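Cleaning my small room, September 2020

I moved to this room two weeks ago and my bed is very near to my kitchen shelf. So when I cook noodles, I can almost stir them from the pillow. It is convenient, but snacks travel to the bed too easily and the wrappers stay there.

Last evening I decided to clean everything. I started with the shelf: kettle and chopsticks on the top, bottles in the middle. Then I shook the plaid sheet by the window and swept the floor tiles. It took me two hours, because I also stopped to read old receipts.

The last job was the trash. I keep one round white bin close to the bed, and all the snack wrappers must go in it now. This is my new rule.

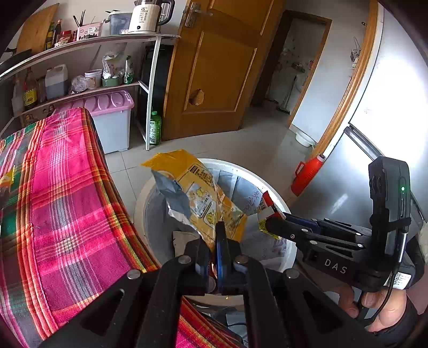 How often should you empty a bin in a room where you also sleep? Every evening if there is food in it, and every second day if it is only paper.

Next week I will clean under the bed. I am a little afraid of it.

Pin-yu Ho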